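4.2 Doors as Places: Stickers on Household Cabinets
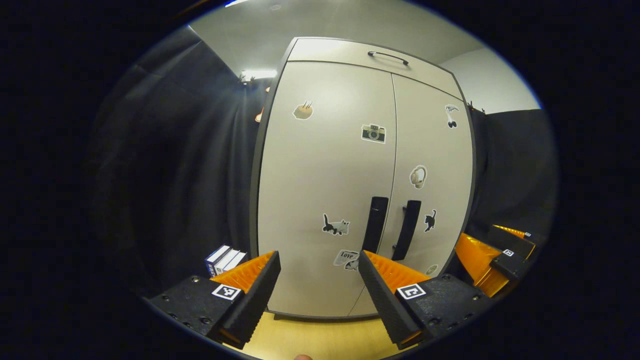

Figure 3. A light-gray two-door cabinet with black handles and small black-and-white stickers on both doors.

Dale Bélanger, reading an early draft of this section, wondered whether we were making too much of what people do in an idle minute with a sheet of stickers, and asked what a decorated door could say about a household that its shopping list could not say better. It was a fair question, and we have kept it in mind while writing, even where we ended up disagreeing with it.

When we began visiting homes in Waltalby, our interest was almost wholly in the insides of cabinets. We wanted to know what was stored where, how far people had to reach for the things they used every day, and how a newcomer to the home (a visiting grandparent, say, or a new roommate) learned where to look. The outsides came to us slowly. Household after household, people would stop on the way to opening a door and tell us something about what was stuck to it, and our early interview notes are full of such detours, most of them marked in the margin as "off topic." We are a little embarrassed by those margins now.

Of the 615 households that returned our written survey, 400 told us that at least one cabinet or appliance door in the home carried something put there for pleasure – a sticker, a postcard, a child's drawing, a ribbon left over from a birthday. The survey did not ask for reasons. The reasons came in the 16 longer home interviews, and it is mostly on these that we rely here.

The cabinet in Figure 3 is a good place to begin, for it shows a kind of decoration that we have come to call scattered. Its stickers keep to a small size and mostly to black and white, and they are placed with a good deal of plain door between them. The subjects, on the other hand, wander freely. A vintage camera and a pair of headphones share the doors with a bird in flight and more than one cat, and a single sticker carries a word, "Love," over the picture of an animal. We see no story running from one to the next, and we would caution the reader against supplying one. What holds the doors together is the shared palette, which sits easily with the gray surface and the black handles.

Scattered decoration differs from what we call gathered decoration, where everything is crowded into one spot, very often at the height of whoever does the sticking. In one home in the Fraser part of town, a mother of three told us she could date the lower half of her pantry door by the height of its dinosaurs, and she was quite serious about it. Gathered doors tend to grow. People add to them without much thought, one thing overlapping another, and they are seldom cleared until the family moves or repaints. Scattered doors seem to call for more care. Several of the people we spoke with described holding a sticker up in two or three places before pressing it down, and one man said that he had waited until March to use the last of a set because he could not settle on where it belonged.

Handles turned out to matter a good deal in these accounts, more than we had expected. Where two doors meet in the middle, as they do in Figure 3, the handles commonly stand close to the seam, and this is also where hands go many times a day. People who had lived with their stickers for a while told us that those nearest the handles curled first, especially in kitchens where doors were opened with damp fingers. Some had learned to leave that strip alone. Others did just the reverse, and put a favorite close to the handle so that they would meet it every morning on the way to the cereal.

We also heard a fair amount about matching. Participants used the word in two quite different senses, and it took us some time to notice. For some, stickers matched when they showed the same sort of thing, all cats or all birds. For others they matched when they shared a color or a style of drawing, whatever they showed. In the second sense a pair of headphones and a cat can go together very nicely. Our coding scheme, which Wilmer Guzmán drew up for the 3,094 separate items recorded in the survey, at first allowed only for the first sense, and it had to be revised once the interviews were under way.

As for the question with which we began, we would answer that a shopping list tells us what a household needs in a given week, while the front of a cabinet may carry small choices that were made over years by several hands. Whether those choices have any bearing on how easily people find what is stored behind the doors is a separate matter, and we take it up in Section 4.3, together with the labeled shelves of the Melow homes.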